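Unit 4 Handout: Routing and Yardage in Golf Course Design
Revised 2/3/26

14 shares
2 comments

Read before the site planning exercise. Bring the contour sheet for the Prullgate property and a scale rule.

1. Routing

Routing is the order and direction of the holes on the ground. It is settled before any green or bunker is drawn. A weak routing can't be repaired later by good detail work, and most of the cost of a new course is already fixed once the routing is approved.

Start with the fixed points: the clubhouse, the entrance road, the practice ground, the water supply and any land that can't be built on. On a returning layout, the ninth green and the eighteenth green both lie near the clubhouse, and so do the first and tenth tees. On a continuous layout, only the first tee and the last green need to be close. The continuous type fits long, narrow sites better but makes a nine-hole round harder to sell.

Prullgate is a returning layout on 183 acres. Astetti is continuous and follows a single valley out and back. Compare the two plans in the course packet and note how many holes at Astetti run in the same direction. The prevailing wind there is from the west, so the outward half plays much longer than the card suggests.

2. Sun and wind

Avoid a first hole that plays due east and a last hole that plays due west. Players looking into a low sun lose sight of the ball, and play slows down. North and south are the safe directions for both.

Wind should be met from as many angles as the site allows. A common check is to draw an arrow for each hole from tee to green, then move all the arrows to one center point. If they bunch together, the routing needs work.

3. Yardage

Holes are measured along the intended line of play, from the permanent tee marker to the center of the green. On a dogleg the line bends at the turning point. Measurement is horizontal. It doesn't follow the slope of the ground.

Par depends mainly on length, but the effective length of a hole changes with elevation, wind and forced lay-ups. A working rule for this course is to add one yard for each yard of climb and take off one yard for each yard of drop. The rule is crude and is used only at the sketch stage.
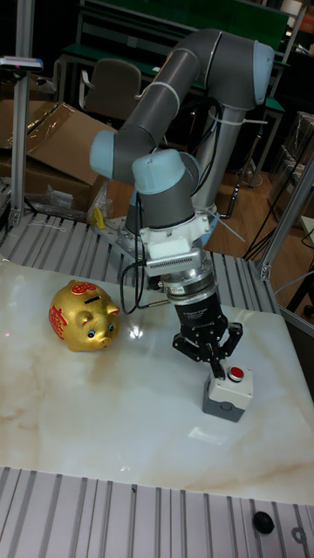 The short hole at Cakmont shows the effect. The card gives 137 yards from the middle tee, but the green sits well below the tee and most players take at least one club less than the number calls for. In January, with cold air and a head wind, the same shot may need the full club or more. Design for the range of conditions, and size the green to suit the worst of them.

4. Tees

Multiple tees are the cheapest way to make one course fit several kinds of player. The spread between front and back tees should be measured over the full 18 holes and also hole by hole. Cakmont has a total spread of 1,404 yards, but nearly all of the par threes have tees bunched within a few steps of each other. The long holes take most of the difference, so the short holes play much the same from every set.

Forward tees should be placed for angle as well as distance. Moving a tee straight ahead often leaves the player with the same carry over water or rough - only shorter - when a shift to one side would remove it.

5. Walking distance

Measure from the center of each green to the middle tee of the next hole. Add up the 17 links. The Tran course, built through housing lots, has a total of 2,000 yards between greens and tees. It is playable on foot but is seldom walked. Road crossings count separately and should be marked on the plan in red.

6. Exercise

Using the Prullgate contour sheet, prepare a second routing for the back nine. Keep the tenth tee and the eighteenth green where they are. Show:

- center lines with turning points
- horizontal length and par for each hole
- sketch-stage length after the elevation rule
- arrow diagram for wind direction
- green-to-tee links

Use pencil on tracing paper at the same scale as the sheet. Write no more than one page of notes to go with the plan. Holes that cross each other will be returned unmarked.

Bunker placement is covered in Unit 5 and should be left off the drawing.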